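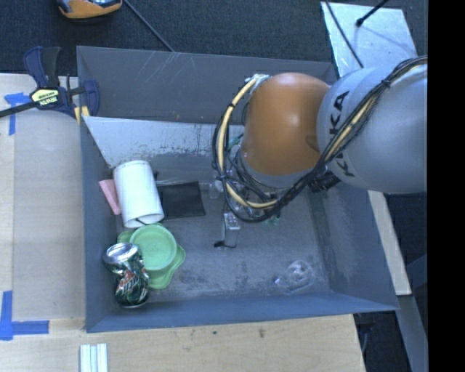 Rafail Christodoulou
Second-year student, Film and Media

Home Projects Reports Staff Contact

Project report: Clerkton, a short documentary

My film follows the last single-screen movie house in Clerkton through one slow Saturday. I shot 182 minutes of footage and kept 12 – the other 170 are mostly the back of Mr. Kolář's head. He runs the projector and dislikes being filmed, which I learned on arrival.

Sound was the weak spot. The popcorn machine is louder than every interview, so I rerecorded 2 of them in March. My first cut had a voice-over. My adviser asked who was talking, and I took it out.

Loritby Student Reports | Contact | Back to top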